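Livik Books signs Sandrine Rey's first memoir

Livik Books will publish The Long Paddock Home, the first memoir by former rural nurse Sandrine Rey, in May. The paperback has an opening print run of 2,000 copies, with an ebook to follow through Brirnier Digital.

Rey spent 20 years working at clinics in and near the town of Ustitz before she began writing at 70. The manuscript was picked from 2,539 entries in the Tosh Prize for unpublished writers, where it was runner-up.

"I wrote it at the kitchen table, mostly before breakfast," Rey said. "I wanted my grandchildren to know what the work was like."

The book covers her training, her marriage and the drought years – a period she had not written about before.
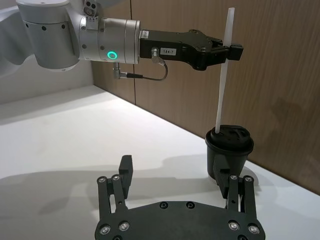 Rey will read from the opening chapter at the Ustitz Library at 6 pm on launch night. Entry is free and copies will be on sale at the door. Review copies and interviews can be organised through the Livik Books publicity desk.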